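Bed-making with grippers: my afternoon at Thongdee

I almost skipped the Thongdee open day in November, and I'm so glad Kylie Nepia talked me into it! Laundry doesn't sound like a thrill, I know. But over 80 of us squeezed into the place, and I came home with two notebooks' worth of scribbles (okay, one and a half) and a free pen that already leaks.

Ottavio Bortolotti did the welcome and got us moving fast. The plan was a short talk, then the hands-on stations, then coffee. I went straight for the bedroom station, where you work a hand-held gripper yourself and every move gets saved for training. They have 1,552 recordings of bedding and clothes so far, and Ottavio would like a lot more before they try the full routine on Werport, their two-armed robot.

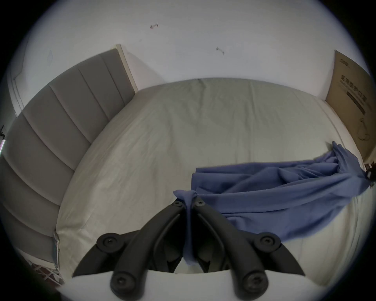
I have folded fabric my whole life and I was still terrible at this. You get two jaws and no fingertips, so every grab has to be planned a little, and my first few were pure hope. Kylie told me to forget the middle of the cloth and go looking for a corner. With the blue one you want just that corner pinched between the black jaws, even while the rest is lying in a big rumpled heap across the sheet. After that you steer slowly and try not to bunch it up any worse. My shoulder was complaining by the third go - bring a light jacket you can take off, it's warm work.

The talk was good too, though I lost the thread when we got to Hunuvach, the software that sorts the recordings. Someone asked if it throws out the clumsy ones. Some of them, Ottavio said, and I tried not to take it personally.

Kylie is putting names down for the next visit, so send her a note if you want in.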